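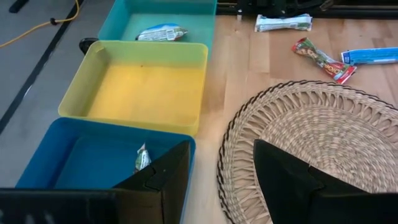 Three bins on the table, with wrappers in the blue one and the teal one.

I have become a person with opinions about bins, and my opinion is that they belong on the table. Not forever! Just while you're snacking, or opening mail, or whatever you do that makes trash. We moved to Clellport in August, and for weeks I was finding crumpled wrappers in coat pockets and behind the toaster (behind it, how?). The kitchen can was all of 2 steps away.

My friend Siebe Coppens thinks trash in plain sight is gross and says a good cabinet door solves everything. I've seen inside his cabinet, so no. Small plastic bins in loud colors get used, and they rinse out in the sink in no time. I'd put them right next to the nice woven placemat and not feel one bit bad about it. Guests figure it out fast, even my uncle, who folds his candy wrappers into tiny squares first.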